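Zernitz Blocks: teleoperated two-arm cube handling
README and data card
Maintained by Ifeoma Shehu. Corrections to Binta Tijani.

What you are getting

2000 demonstrations of a two-armed robot handling coloured cubes on a table, driven remotely by a person. Each episode has the head camera video, joint positions for both arms and both hands, the operator's commands as sent, and a one-line task instruction. Recording was done at the Zernitz lab over the winter, finishing in June.

Read the section on labels before you train anything. The number of episodes sounds better than the data is. A large share of them are the same few motions done by the same few people, and a policy that scores well on our held-out split may have learned very little besides where our cubes usually sit.

How it was collected

There were 4 operators. Each drove both arms through the Inden remote rig, with the hands following the operator's fingers. The rig sends commands faster than a person can react to what they're seeing, which looks great on a spec sheet and does nothing for the person. Operators overshoot, wait, creep back and try again. We left the waiting in. If you trim idle time you will get tidier curves and a false picture of how hard the task was to demonstrate.

A block of 55 episodes was recorded by hand-guiding instead, with a second person moving the arms directly. These are in the folder called guided. The motions are smoother but the commands field is empty, and the guide's sleeves and forearms turn up in the video. We don't recommend mixing the two without a flag. An early test that did so was written up internally as an improvement, and neither of us could reproduce it. 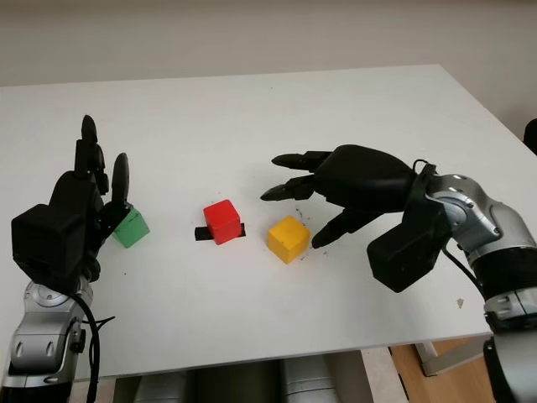
Head camera view, three-cube layout. Black tape under the red cube.

Tasks

There are 7 instruction templates, covering picking, placing, swapping and moving a cube to the tape. The instruction names cubes by colour. Don't read much into the language side: the wording hardly varies, and colour alone will usually get a model to the right object.

The layouts were supposed to be randomized. In practice the operators reset the table themselves and drifted back to a rough row. The random positions file records what was asked for, so please don't use it as ground truth for where anything was.

Labels

The success flag was set by the operator at the end of each episode. We think it's generous. Binta rechecked the Tuesday sessions from video and disagreed with the operator often enough that we stopped treating the flag as a measurement. Common disputes: a cube nudged into place after a failed grasp, a cube let go from too high that happened to land well, and a swap where only one cube ended up moving. Her second opinion is in the field success_review. It is blank for every other session.

Known problems

Fingers hide the cubes close to contact. The head camera is the only view, so the moment you care about most is often the one you can't see.

The tabletop was not cleaned between episodes. Crumbs and specks show up against the white and stay put for long stretches, so a network could use them to tell which session it is in. We haven't checked whether ours does.

There are no force readings. Claims about gentle grasping made from this data should be taken with a fair bit of salt.

Comparison with other sets

The Amadi set has fewer episodes and a wrist camera, and for grasp learning we would start there. The Clener loader reads both formats, but it silently drops episodes with an empty commands field, so it will skip the whole guided folder and still report a clean load.

Suitable uses

Studying operator behaviour, pretraining with other sources, testing data filters. We would not use it on its own as evidence that a robot has learned to handle objects in general.

Changes

Left and right hand joint names were swapped in the first upload. Fixed in the current one. If you downloaded before June, get it again.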